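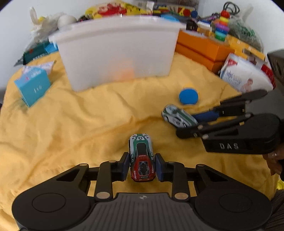

Henivstead play room, toy table and storage check. Monday sheet, filled in before the afternoon group. The sheet covers the toy table, the bins under the window and the shelf by the door. The yellow cloth is down and needs pulling flat before anyone works on it, and the small race cars are out again, the green, white and red one with 59 on it and the white and green one. Both belong in the big translucent bin when the table is cleared.

Date: Mon 27 April
Checked by: Bimla Uniyal
Comments read by: Aarti Pant
Sheet no. 544

TABLE AND CLOTH

Table steady, no rocking — OK
Cloth flat, no folds at the front edge — NOT OK. Bunched up. Smooth it and clip the corners.
Cloth clean — OK, wash due Friday
Cables clear of the toys — NOT OK. Tangle at the back, close to the ring tower. Tie up and move off the table.

SMALL TOYS

Toy cars: wheels tight, no sharp edges — OK
Toy cars: stickers and printing not peeling — OK, look again next time
Small blocks: no chips or cracks — OK. One blue block thrown out.
Small blocks kept away from under-threes — OK, but the lid has to go back on the tub.
Sponge ball: no bite marks or loose bits — OK. Replace in December with the others.
Stacking rings: all slide on and off, post firm — OK

STORAGE

Large bin: no splits in the walls or rim — OK
Large bin: no more than 2 stacked — OK
Large bin: label on the front — NOT OK. The Diltis labels do not stick to this plastic. Try the Singhal tape from the office drawer.
Bags: handles knotted or bags put away — NOT OK. Plastic bags must not stay where children can reach them. Empty them and put them in the locked cupboard.
Cardboard boxes: dry, no staples — OK
Shelf by the door: fixed to the wall, both brackets — OK
Shelf by the door: nothing heavy above 70 inches — OK

COMMENTS

The bags were on sheet 371 as well. I have put this down as a repeat item. — B.U.

Agreed on the bags. I will ask Hirnance for a second lidded bin so the soft toys have somewhere to go. Leave the cardboard boxes until it comes. — A.P.

Cloth clips are in the first aid cupboard, bottom shelf. Please put back the ones you do not use.

Room may be used once the cables and bags are done. Initial here when finished: B.U.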